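**Wide pads or narrow for small bottles?** Koen Aerts

Trying two hand grippers before we order for Skaderbridge. Blue pads hold the green bottle from the sides, other one presses on the cap. Wich should do the holding? Budget is 400 each.

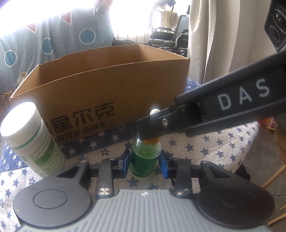 Clotilde Lacroix
Sides, always. Pressing from the top just tips it. Try a full bottle and do 19 grabs per tool, same spot.

Pichon
depends on teh pads. get softer ones, 2 sets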